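Old Towers, Opened Up

Plondwood, a repair shop in Udport, handled 1196 retired office desktops this year. Most come in for the same reason: the owners want the drives out before anything else happens.
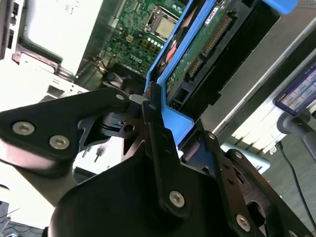

A tower goes on its side with the panel off. Drives in blue plastic caddies are quick work. Screwed-in ones take longer, and the shop charges $38 for either kind.

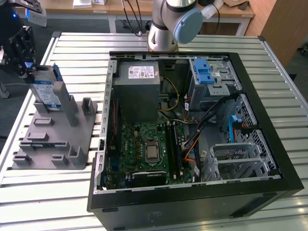 A desktop tower with its processor exposed, and a hard drive held over a gray tray.

Power supplies and memory are tested next. About 600 machines went back out, many to Lelier, a reseller across town. Cables stay with the case until the end.
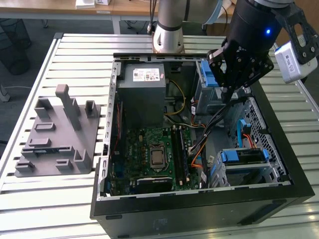

The next drop-off day is in February, with a limit of 44 towers.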